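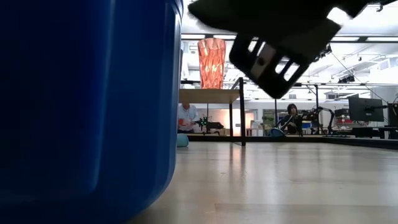
Pinza negra de Messka sobre el espacio de trabajo; a la izquierda, un recipiente azul en primer término. Al fondo, otros brazos articulados y una mesa con un jarrón naranja facetado.

Messka es un brazo robótico de sobremesa de construcción casera, desarrollado en el taller compartido Tellum por Tahsin Gunawardena y otros usuarios del local. Está pensado para agarrar y trasladar objetos domésticos ligeros. Los planos, el programa de control y la lista de materiales se distribuyen de forma gratuita, y el diseño se ha reproducido en otros talleres con modificaciones diversas.

Historia

Gunawardena comenzó el proyecto en su casa, con un brazo de cuatro articulaciones montado sobre una tabla de cocina. Aquella primera versión, conocida como Fimel, utilizaba servomotores de modelismo y apenas podía sostener una taza vacía con el brazo extendido. El juego de los engranajes hacía que la punta oscilara al detenerse, defecto que no llegó a corregirse del todo.

El trabajo se trasladó después a Tellum, donde había impresoras 3D, fuentes de alimentación de laboratorio y suelo libre para las pruebas. Allí se rehízo el hombro y se abandonó la base de tabla. La primera versión con el nombre de Messka se publicó el 2 de febrero de 2024. En abril siguió una revisión menor que cambió el recorrido de los cables en el codo, donde se pellizcaban al plegar el brazo.

Diseño

La estructura se compone de segmentos impresos unidos con tornillería métrica. Los motores del hombro y del codo trabajan a 24 voltios, mientras que la muñeca y la pinza se alimentan a través de un convertidor reductor situado en la base. Todos comparten un bus serie, lo que reduce el cableado a un único mazo.

La pinza es de plástico negro. Los dedos llevan aberturas rectangulares que aligeran la pieza, además de orificios para los tornillos. En el diseño de serie las puntas se cubren con una funda de silicona – algunos constructores la sustituyen por cinta antideslizante – y se cambian sin desmontar el mecanismo. La carga máxima recomendada es de 400 gramos. Por encima de ese valor el motor del codo se calienta y el programa limita el par.

Construcción

El montaje completo requiere más de 30 horas, sin contar la impresión de las piezas. Se empieza por la base y el hombro, que deben quedar alineados antes de colocar los demás segmentos. La documentación aconseja asignar el identificador de cada motor con el motor suelto en la mesa: una vez atornillado, el conector del codo queda tapado por la carcasa.

La calibración se hace con el brazo recogido. El constructor lleva a mano cada articulación hasta su tope y el programa guarda la lectura como referencia. El procedimiento se repite cada vez que se cambia un motor o se afloja un acoplamiento. En las primeras unidades los topes impresos se deformaban con el uso, y la posición de reposo se desplazaba unos grados; las piezas actuales son más gruesas en esa zona.

Control

El brazo puede manejarse de dos modos. En el modo directo, una persona mueve un brazo guía de menor tamaño y Messka copia sus ángulos. En el modo grabado, reproduce una secuencia guardada. El programa de control, Abubakari, funciona en un ordenador convencional y muestra la posición, la temperatura y la corriente de cada motor. Incluye una parada por corriente excesiva, activada de fábrica. El botón físico de emergencia figura como opcional en la lista de materiales, aunque en Tellum se exige para conectar cualquier brazo a la red del taller.

Variantes

Existen 2 variantes documentadas. La larga añade un tramo al antebrazo y alcanza objetos situados en el suelo desde el borde de una mesa, a cambio de una carga útil menor. La corta prescinde del giro de muñeca y se emplea sobre todo en cursos de iniciación. Las piezas de la pinza son comunes a ambas – no así los soportes del codo, que tienen distinta separación entre tornillos.

Véase también

Fimel
Abubakari (programa de control)
Tellum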